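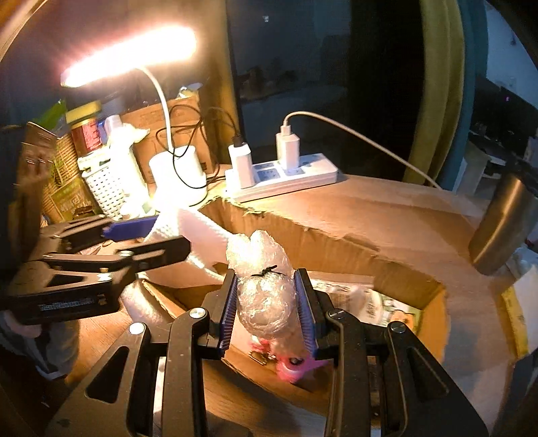 11 min read

Small Items, Shared Desks: Clearing and Packing a Study Room Before Handover

Speaker notes, Rowbotham House residential services briefing, February session

Slide 1. Opening

Good morning, and thank you for coming. The subject of this session is the desk. Our earlier briefings dealt with beds, mattresses and kitchen equipment, and the written guidance on those is now settled. The guidance on desks is shorter and has been read in different ways at different houses. By the end of the session, staff at Rowbotham House and at Nergate should be working from the same page.

(Hold the title slide until the doors are closed. Handouts are on the side table.)

Slide 2. What the returns show

At the last changeover the two houses recorded 2,663 small items left on, in or under desks. Small, in the terms of the return, means anything that can be lifted in one hand. The list is dominated by chargers, toiletries, writing materials, packaging and keepsakes. Furniture and books are counted on a separate form and do not appear in this figure.

The number itself does not call for alarm. The difficulty lies in the time taken over each item, and in the fact that a good part of it arrived at the storeroom in open boxes with no list of contents. A box with no list has to be gone through again from the beginning by a person who has never seen the room.

Slide 3. The box

Many residents begin with a carton that has already come through the mail. The flaps have been pulled off, the rim is ragged, and one wall may be bent out. Such a carton is acceptable for sorting on the desk. It is not acceptable for storage or for the van, and Drustico, which holds the current removals contract, will decline it at the door.

The practice we ask for is as follows. The torn carton stays on the desk as a tray. Items are gathered in it, looked at, and then moved to a sound carton with a list on the inside of the lid. The torn carton is flattened last and goes to paper recycling on the ground floor.

Please do not repair a torn rim with tape. The tape holds for a day and the carton then opens on the stairs.

(Pause for questions on cartons. The Nergate team may raise the matter of reused wine boxes. These are permitted if the base is intact.)

Slide 4. Wrapping

Clear bubble wrap remains the preferred material for anything that could chip or scratch. It allows the next person to see that something is inside without undoing it. A bundle should be rolled firmly at the base, gathered at the neck and closed with a single tie. A thin black tie of the sort supplied with cables does very well. Tape directly on the wrap should be kept for long or heavy pieces.

Two points have come up in practice. First, a tied bundle still needs a line on the list. Transparent wrapping in several layers is not transparent for long, and a small figure and a small bottle look much alike once they are rolled. Second, the loose top of the wrap should be left standing and not pushed down beneath the tie. It gives a safe place to take hold of the bundle when it is lifted from a full box.

Used wrap may be kept if it is clean. The store at Nergate has a sack for it behind the inner door.

Slide 5. Toys, charms and other keepsakes

Residents keep small toys on their desks, and they are entitled to. A bright pink figure with a round dark eye may have cost very little and may be the one thing in the room that its owner asks after. Our record of complaints bears this out: under this heading, letters about items of low price outnumber letters about electronics.

For this reason the guidance makes no distinction by apparent value. A toy, a scrap of printed packet with a cartoon on it, a small piece of gold-colored metal – each is placed in the keepsake bag unless the resident has marked it for disposal. Empty food packets are the exception. If there is any question whether a packet is empty, it should be opened by two members of staff together and the result noted.

Pouches and small fabric items go in the same bag, unfolded, and are not to be used as padding for other people's belongings.

Slide 6. Working order on the desk 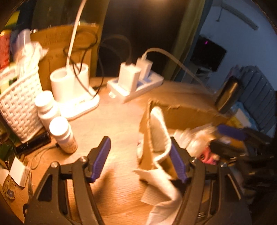 The order of work is fixed, and I would ask supervisors to keep to it even when a room looks simple. Medicines come first. After them come electrical items, then loose goods and packaging, and finally wiping down. The lamp remains switched on throughout if daylight is poor and is the last electrical item to be dealt with.

Medicines. Pill bottles are to be stood upright, together, in the clear center of the desk, where they can be seen by everyone in the room. They do not go into the box with other goods at any stage. Where there is a printed label, it is left in place and is not copied onto the general list, as the general list is handled by the contractor. A bottle with no label is treated in exactly the same way as a bottle with one. The duty manager collects all of them in the gray pouch before packing begins.

If the resident is present, the bottles are handed over directly and the supervisor signs. If the resident is absent, they are held in the locked cabinet for 3 working days while contact is attempted.

(This is the part of the talk most likely to bring questions. Take them now. Refer anything about disposal to the written procedure.)

Slide 7. Power strips, chargers and cables

Chargers are the most frequent loss at handover, and the cause is nearly always the same. The charger is white, the strip is white, and the eye passes over both. Staff should put a hand on every socket in turn and draw out whatever is plugged in there. A small plug lying beside the strip is easily taken for part of it and should be picked up at the same time.

Each cable is then followed from one end to the other by hand before it is coiled. Cables that cross a desk behind a lamp or around a pen-holder are to be freed without lifting the lamp by its neck. Lamps with a holder built into the stand should be emptied of pens before they are moved, and the pens bagged.

House property and personal property are often found on the same strip. At Rowbotham House the issued strips carry a stamped number on the underside. At Nergate they do not yet, and until they do, any strip found in a room is held with the resident's goods and queried later.

Slide 8. Paper goods and wiping down

Tissues and paper towels are supplied for cleaning, and too many of them end up in the packing. A crumpled towel on the desk should be thrown away before the box is opened, whatever state it appears to be in. It should not be dropped into the carton to fill a gap. Folded cloths are checked and listed as textiles.

Open plastic baskets of the woven or lattice type are welcome as a holding place for tissues and cloths during the work. They are poor containers for anything narrow. Hairpins, pens and earphone tips pass through the sides, and we have had to move furniture to recover them. At the end, the basket is emptied onto the desk and its contents are sorted like anything else.

The wooden surface is wiped with the grain, using a barely damp cloth, and left clear. Marks that do not lift should be reported on the room sheet. Please do not use the kitchen spray.

Slide 9. Tools

Small hand tools turn up in a surprising number of desk boxes, usually on top of the wrapping. They are to be taken out before anything else is added, laid to the right of the box with the handle toward the worker, and packed at the bottom of the sound carton when its turn comes. Blades are sheathed in card. The Justisero training sheet, which you have in the handout, shows the fold.

Slide 10. Staffing and time

Each desk is assigned to 2 people, one handling and one writing. The person writing does not handle goods, and the roles change at the next room. We have tried the work with one person and the lists were not good enough to keep.

No time limit is set for an individual desk. Supervisors should instead report by 4 p.m. which rooms remain, so that the evening team can be given the keys.

Slide 11. Dates and materials

New cartons will be delivered to both houses before the end of February. The revised room sheet replaces the yellow one, and remaining yellow sheets may be used as scrap. Ties, bags and wrap are drawn from the Nergate store on signature.

(Leave this slide up during questions. Collect the attendance sheet before the room is released. Spare handouts go back to the residential services office.)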